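Fridge door pick, head cam view and a balance question

radek_t
Posts: 1,857
March 7, 2018

Right, so the biped at the Ovbridge workshop is finally up on its own feet and I've moved on to the thing I wanted it for all along, getting a bottle out of the fridge. Head camera is on, right hand goes into the bin and the fingers spread over the bottles. I'm still on the Kesine wrist joints, 15 degrees less travel than I'd like but they were cheap!
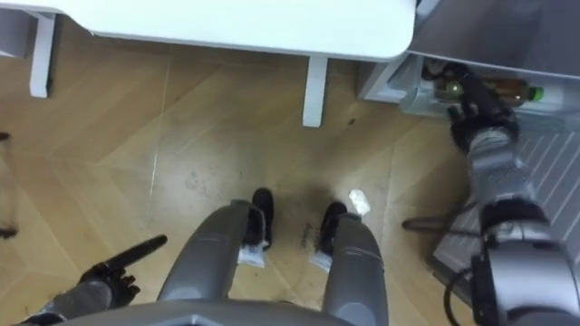
Head cam, right hand in the fridge bin. Green cap is the right bottle.

My question is the left arm. I've got it parked low with the index finger sticking out, left over from the pointing routine, and I can't decide whether to bring it up as a counterweight or leave it be.

callow_bits
Leave it. Low and forward is fine while the feet are side by side like that. I'd worry more about the bottles lying down, you've got fingers over both of them. Stand them up and your grasp gets miles easier.

eero_h
Disagree with callow. If you only practise on upright bottles you'll be redoing it all in a month. What I would change is the stance, bring the left foot back a touch, it's ahead of the right and you're reaching to the right. Also is that a cable running across by the right leg? I'd tape it down or reroute it before you try a step.

radek_t
Cable or not I'll have a look, cheers Eero. Sticking with sideways bottles, sorry callow.

callow_bits
Your fridge, mate. I still say 2 easy bottles first, then the awkward ones. What's the grip limit set to?

radek_t
3 on the Aaltonen board, whatever units those are. The manual doesn't say.

eero_h
Amps, I think. Try 2 with those bottles.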